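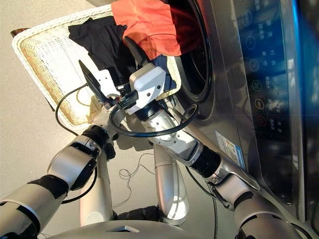 Fig. 1. Both arms at the basket, with the basket leaning on the front of the washer.

Open Day Guides > Laundry Demo > Section 2

2. Setting up and running the laundry demo

I've done this one at Nollside often enough now that the Stemel stand people asked me to write my bit of the guide, so it's going to sound like me talking, sorry! Allow yourself 18 minutes from rolling the base in to being ready for the first lot of visitors. Less is possible, but you'll be red in the face when the doors open.

2.1 Before the doors open

1. Put the robot square on to the washing machine and lock the base. I give it a good shove with my hip to check.
2. Make sure the machine is in standby, with no programme running. Visitors love pressing buttons (so do I).
3. Open the door all the way. If it's only half open, the right arm will find it for you, loudly.
4. Lean the basket against the front of the machine so the clothes are facing the drum.
5. Drop in two or three garments in colours you can tell apart from the back of the room. Orange or red with something navy and something black works nicely.

Note: crumple the clothes. I used to fold them, and people thought we were cheating. A proper heap is a much better show, and the grippers get hold of a ruck in the cloth more easily than a flat edge.

CAUTION: keep every cable clear of the wheels before you unlock the base again. Walk round and look, don't just glance down from the front.

2.2 Checking the wrist views

Bring up the Oddsson viewer on the big screen and go to the wrist pages. You want the fingers open, one at each side of the view, with the basket between them. If one finger is missing from the view, the camera bracket has slipped, so nudge it back and tighten it by hand before you carry on, and then

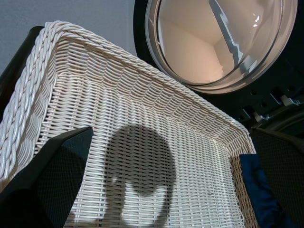 go through the same check on the other arm, even if you're running late. Set the viewer brightness with the room lights as they'll be during the show. At Nollside that means the overhead ones on full, and you'll get shadows in the basket whatever you do. Leave them be. I once spent most of a Wednesday morning shuffling lamps about and made it worse.

2.3 Running it

1. Get everyone behind the floor tape, small children at the front.
2. Hold the stop button yourself. Please don't hand it to a visitor, however nicely they ask.
3. Say out loud that the arms are going to move, then start the Seltotetti routine at the slow setting.
4. Stay quiet for the first grasp! It's tempting to chatter over it, but people want to watch.
5. After the last garment, wait for both arms to come to rest before you step in and reset the basket.

CAUTION: never reach into the basket to free a stuck sleeve while the arms are live. Stop first, then reach.

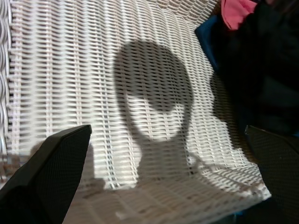 Reader's comment, unnamed: We followed this for our own open day and it went well, but could you put the slow setting in bold? Ours was still on the normal speed from practice and the front row jumped. Also, what do you do if the gripper comes up with nothing?

Good point about the speed, I'll ask for that in the next version. If it comes up with nothing, let it have one more go and tell people that's what you're doing. After a second miss I press stop, fluff up the heap and start the routine again from the top. The crowd is usually on the robot's side by then anyway.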